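About Brendska

Brendska tests the claims printed on household goods. We buy the thing in a regular store, we read what the box promises, and then we try to find out if the promise means anything. Most of the time it means less than you'd hope.

We started with a stain remover. The bottle said "up to 90% more effective" and Stojan Vukčević, who was doing bookkeeping for a dry cleaner at the time, wrote to the maker to ask what it was more effective than. The reply came in March and thanked him for being a loyal customer. He had never bought the product before. He wrote again and got a coupon.

That letter is still in a drawer here. Stojan and Musa Iyamu put out the first Brendska report a few months later, four stapled pages, and sent it to 50 people they knew. Eleven of them asked to be taken off the list. The report now goes to 3000 paying subscribers, and we would like to think the unhappy ones still write in. Plenty do.

How we work

We pay for everything we test. When a company sends us something for free, we mail it back, and if they won't give us a return address it goes in the trash. We take no ads. We don't use links that pay us when you buy. We don't give out badges or seals either, and if you see a Brendska seal on a package, please tell us, as it's fake.

Each claim is handled by one person who runs the test and a second who tries to pick it apart. The second person gets the last word. This makes us slow. A report on "self-cleaning" litter trays took most of a year and ended with a page and a half, half of which was about what we couldn't show. Some readers felt cheated by that. We still think it was the right length.

We keep three verdicts: Holds Up, Doesn't Hold Up, and Can't Tell. The third is by far the most common, and it's the one companies hate most. A firm can argue with a bad result. It's harder to argue with "we read your claim six times and could not find anything in it to test."

What we don't trust

"Clinically proven" on anything that isn't medicine. "Lab grade." The word "smart" on a product with one button. Customer scores with no low marks at all. Before-and-after photos, including our own, so we stopped using them. Any percent figure with "up to" in front of it – see above.

We're also wary of testing outfits, and you should be too. A group like ours can get lazy or fall in love with its own methods. In our second year we gave a Holds Up to a line of Dogar storage bags on the strength of a test we'd set up badly, and a reader who packs fish for a living explained why. We reran it, changed the verdict to Can't Tell, and printed her letter in full. All changed verdicts are kept on the Corrections page with the old text left in place.

Who we are

Musa Iyamu runs the test room and writes most of the long reports. He used to inspect elevators and has little patience for the phrase "under normal conditions."

Stojan Vukčević handles the letters to companies. He has sent 325 of them. He'd like it known that the replies are getting longer and saying less.

The rest of us work part time, mostly from home, and sign our reports by name. We rent the ground floor of the Itum building, next to a print shop.

Who pays

Subscribers. We had one outside grant, from the Bokex Fund, which covered a year of rent and came with no say over what we tested. You have only our word for that, so the grant letter is posted on the Money page along with our yearly accounts. If something in them looks odd to you, ask.
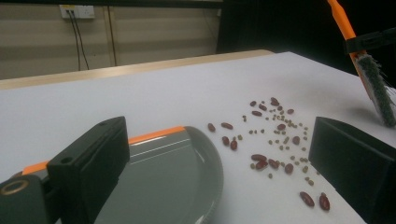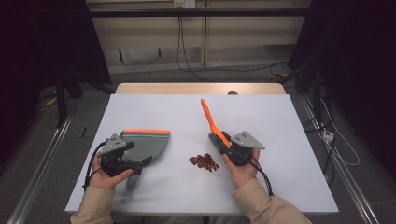

Two table views. The second has a dustpan with an orange lip.

Getting in touch

Send us the claim, word for word, and say where you bought the product. A picture of the package is better still. We read everything, though we can't answer it all, and we don't settle refund fights. The phone is picked up in the mornings. Please don't send us samples.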